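Unit 4: Screening and selection for custodial and public service posts

Handout to accompany the second lecture. Read with the Deduncombe case papers.

4.1 Terms

Recruitment covers everything up to the closing date for applications. Screening is the checking of applications and documents against the published conditions of the post. Selection begins once screening is closed and ends with an offer or a refusal. Candidates and newspapers use the three words loosely. Written answers in this unit should not.

4.2 The notice

A screening notice states the post, the grade, the centre, the reporting time and the papers to be brought. It is issued to every applicant on the list, including those at a centre far from home. The Deduncombe notice was dated Tue 2 January and allowed 30 days for candidates to confirm a centre. Candidates who did not confirm were moved to the reserve list.

Where training is residential, the notice also says what lodging is provided and what the candidate must bring. At Deduncombe this was bedding for a single term.
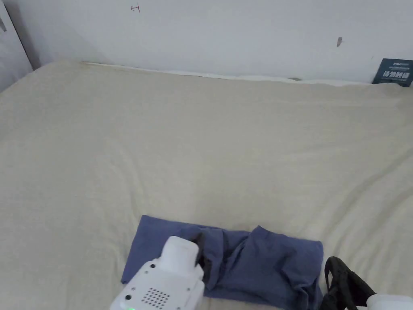
Fig. 4a. Bed with cream-coloured sheet.

4.3 Document check

Each centre works from the same order of checks: identity, age, schooling, residence, health certificate. A candidate who fails a check is told which one and signs the sheet. The remaining checks are still carried out, so that an appeal can be heard on a full record.

Names are the usual source of error. Under the Løken rule, a difference of spelling between two papers is noted and passed, while a difference of surname needs a sworn statement. The centre may hold a file open for 8 working days for this purpose.

4.4 The written paper

The Deduncombe paper was marked out of 400. It was set by Drondex and marked by Cillance, under separate contracts. The division is normal practice: the body that sets the questions should have no hand in the scores.

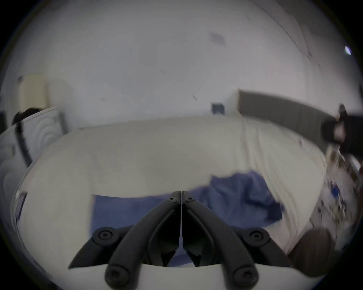
Practical tests are scored separately from the written paper and carry a pass or fail only. They are used for workshop instructor and stores posts, where handling of tools forms part of the duties. The marking sheet must name the part being judged. For a gripper with two curved black fingers, as in the figure, "tips nearly touching" is a usable entry and "held well" is not. Two assessors score each candidate, and neither sees the other's sheet until both are signed.

4.5 Appeals

An appeal may be made on procedure or on a fact wrongly recorded. It may not be made on the mark itself - a re-mark is a different process with its own form. Appeals from the January screening were heard in April.

4.6 Reading and task

Read sections 2 and 3 of the case papers. Draft a screening notice for one residential post, on one side of paper, and bring it to the seminar.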